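Keeping a family activity jar going past the first week
Posted in Home and Family > Kids' Activities
Asked by drulcombe_mum, 10 June 2020

We have three kids, aged four, seven and ten. During the weeks at home we started an activity jar, where everyone writes down things to do on slips of paper and we pull one out after tea. First week was great. Second week the ten-year-old worked out that his brother had put in "play shops" over and over, and now he won't pull from it at all. The four-year-old can't read the slips and cries if hers doesn't come up.

School holidays are in July and I'd like to have something that works by then. I don't want to buy a kit. We have plenty of craft gear already, a small yard, and no car on most days because my husband takes it to work. I also don't want to spend every evening cleaning up glitter.

Has anyone kept one of these going for longer than a fortnight with kids this far apart? Do you let them put in whatever they like, or do you vet it first?

Koster_Dad
Vet it. Ours had "go to the beach" in it and we live five hours from the beach. We also had a rule of no screens and the kids just stopped writing anything down, so we dropped the rule. Ended up with mostly board games and it was fine.

Josefien Van Hecke
We've had one on the go for a couple of years. Mine are five, eight and eleven now, so close to yours. What worked for us was splitting it up. Each child has their own jar in their own colour, and they take turns by night. On your night you pull from your jar and everyone else joins in for at least 20 minutes. After that they can wander off. The eleven-year-old grumbles but he does the 20 minutes, and he knows his turn is coming.

For the one who can't read, draw the slips. I did stick figures on cardboard squares: a cake for baking, a tent for a cubby, a paintbrush for painting. She helped me draw some of them and she could tell them apart straight away.
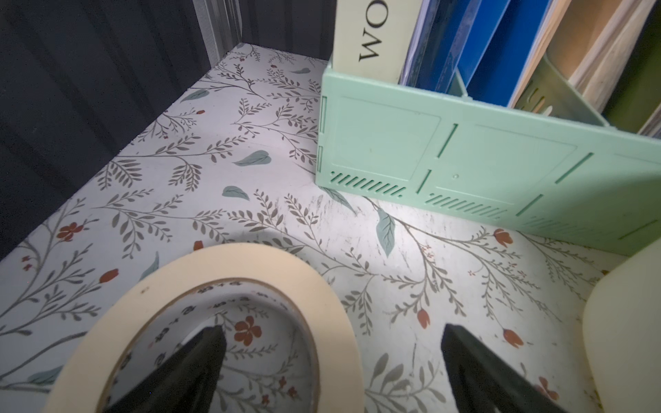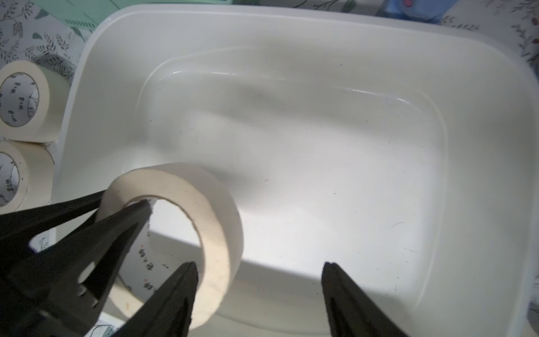
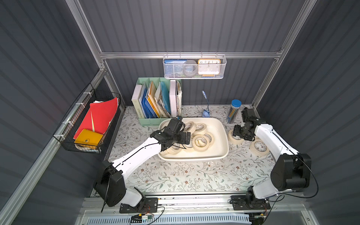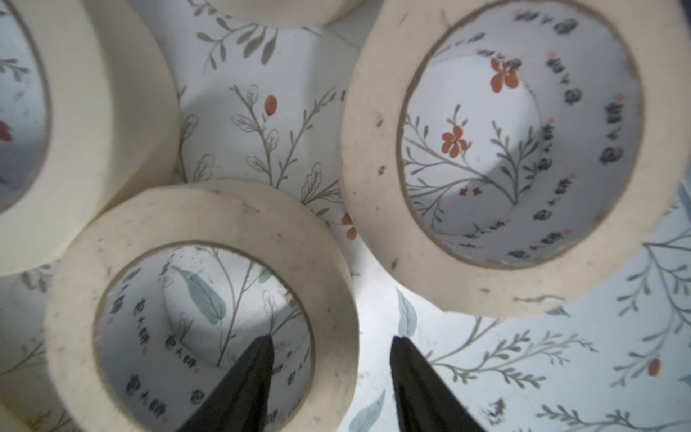
Masking tape in all of these.

On vetting, I sit down with them on the first of the month and we go through what's in the jars. Anything that needs the car, money or more than an hour goes in a separate envelope for weekends. Doubles come out. We allow one repeat of a favourite per jar, so your younger boy could still have his shops, just less often.

Ones that have lasted here, if you want somewhere to start: a picnic tea on the lounge room floor, torch tag in the yard once it's dark, writing a letter to Nana, making pikelets, a treasure hunt where the older one writes the clues, a road for toy cars down the hallway, and everybody drawing the dog. Torch tag is the one they'd all pick every night if I let them. In winter you can be out there at half past five and still have them in the bath by six.

For mess, I put a dot on the back of anything that needs the table covered. If a dot comes up on a bad night they can put it back and pull again. They get one put-back each a week.

And let it lapse when it needs to. We had most of last winter off because everybody had colds, then started again when my middle one found the jars behind the cereal.

nencombe.nan
I look after my grandchildren two afternoons a week and we use a dice. Six things written on a sheet on the fridge, roll it and do that one. New sheet when they get sick of it. The little one loves rolling and doesn't seem to mind what comes up, so that might help with your tears. Use a big foam dice if you can find one, the small ones go under the couch.

drulcombe_mum
Thanks all. Going to try a jar each. Josefien, do you do it every night or only some? I think every night might be where we went wrong.

Josefien Van Hecke
Three nights a week in term, one for each of them. In the holidays we do it after lunch as well if it's raining.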